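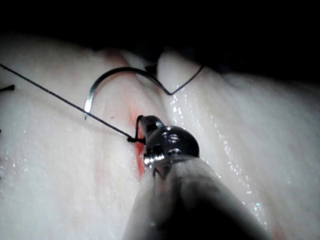 Zelow Clinic Staff Forum – Operations Board
Topic: Proposed change to the waiting room appointment letters

fsteinbach wrote:
Colleagues are asked to comment on the draft appointment letter before the end of October. The present letter runs to 444 words. The draft runs to 188 and fits on one side of the sheet. Directions to the Clititz entrance have been moved to a separate card.
Friederike Steinbach, Patient Correspondence
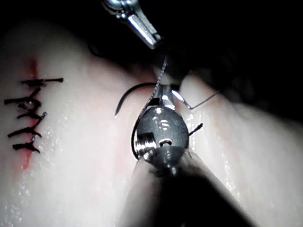 The fasting instructions remain in the letter itself and have been placed directly under the arrival time. Please reply in this thread and do not send marked copies by mail.

mwaipopo_desk wrote:
The front desk does not support the separate card. Patients lose cards. Last month we took 110 calls from people who could not find the Clititz entrance, and those people had the directions in the letter.

stoltance2 wrote:
I read those calls differently. The directions were on page two – few patients turn the page. I support the card, provided it is printed in large type.
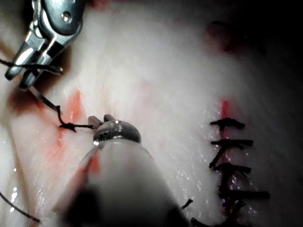
Posted by Sieglinde Ostermann | Outpatient Scheduling | 2:40 p.m.

Scheduling can accept the shorter letter. We cannot accept the removal of the parking paragraph, and I ask that it be restored in full.

fsteinbach wrote:
The parking paragraph will be restored. The card will be tried with 300 letters from the Zelow office only.

mwaipopo_desk wrote:
Our objection stands. Please record it.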